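Kirnance sells a two-arm tabletop cell to small packing and retail businesses that want to find out whether their goods can be picked by machine before they buy anything larger. The kit is leased by the month, and each lease comes with a block of recorded sessions in which an operator drives the arms through the customer's own sorting job. We spoke to Carmela Sarmiento, who runs the hardware side, and Iker Villalobos, who writes the session plans, at the firm's workshop on 23 March 2018.

The first question was about scope. Sarmiento was brief. "It is a bench, two arms, the cameras and a computer. We do not supply conveyors and we do not connect to a stock system. If a customer needs either of those, I refer them elsewhere."

The arms carry two-finger grippers, and a small camera is fitted at the wrist. A further camera takes the whole bench from above. Asked why the wrist views were needed when the overhead one takes in every item, Villalobos said that the overhead view loses the object at the moment of contact. "The gripper covers it. From the wrist I get the last few centimetres, with the fingers always in the same place in the picture. That is the part of the job where grasps fail."

The goods are groceries and household items, chosen by Villalobos from the packaging shapes that customers ask about most. He keeps a register of 646 objects, each with its mass, its widest dimension and a note of which faces can be gripped. 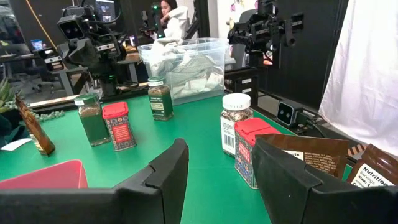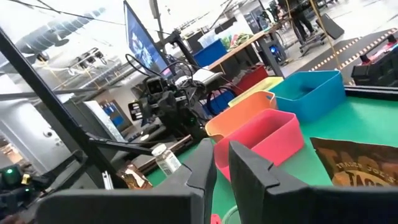

Spice jars and tins on the bench, then the sorting bins, both from the wrist.

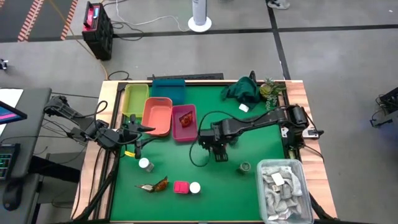 Villalobos divides the register into rigid, semi-rigid and soft. Rigid items with parallel sides give little trouble. "A tin is a good object. It has flat faces and it does not deform. A round jar is acceptable if the fingers close on the diameter. If they close to one side of it, the jar rolls out." Pouches are in the soft group and take the most session time. The operator is told to grip them near the top seal and to lift slowly, and a pouch that slumps during the lift is put back and recorded as a failure.

A standard session is 40 minutes. The lease includes 60 of them, which the customer can spread over its term. Begoña Marín, who uses the kit at Atness, a mail-order grocer, had used 38 when we telephoned her. She was satisfied with the recordings and less so with the paperwork.

"The log gives you the object, the arm, the target bin and the result," she said. "It does not give you the reason for a failure. I have a column that says 'dropped' many times over, and I have to go back to the video to see if the grip was bad or the bin was in the way. I asked for a reason code in November and was told it was planned."

Sarmiento confirmed that it is planned. The code list has been written, but the operators' foot pedal has only two positions and cannot enter it. A replacement pedal is on test.

Marín had a second complaint, about bin placement. Her staff reset the bench by hand between runs, and bins set down at different angles produce recordings that are hard to compare. Villalobos disagreed that this was a fault. "In her warehouse the bins will not be square to the bench either. If she wants fixed positions I can send her a template, and then she will have results that apply to fixed positions." He has since sent the template. Marín uses it for the first run of each session only.

On maintenance, the finger pads are the part most often changed. They are held by two screws and can be replaced without removing the gripper. Cable wear at the wrist is the other regular item. Valbona Halilović, who services the leased units, asks customers to check that the loops hang free before each session and to stop if a cable catches on a bin edge. "They usually finish the run and then tell me," she said. "I would prefer that they stopped."

We asked how the kit compared with the Coste bench, which several of the firm's customers have also tried. Sarmiento would not discuss price. She said the Coste unit has a longer reach and a single arm, and that for large cartons she would choose it herself. For small mixed goods she considers the second arm worth the extra calibration, as one arm can steady an open bag while the other fills it.

Calibration is done on delivery and again whenever the bench is moved. Halilović carries it out with software called Grokance, written in-house, which compares the position reported by each arm with the position found by the cameras. The customer can run the check but cannot alter the values. Marín would like to be able to. Halilović would not, and the present lease terms are on her side.

The lease can be ended at one month's notice. Unused sessions are not refunded, and recordings remain with the customer.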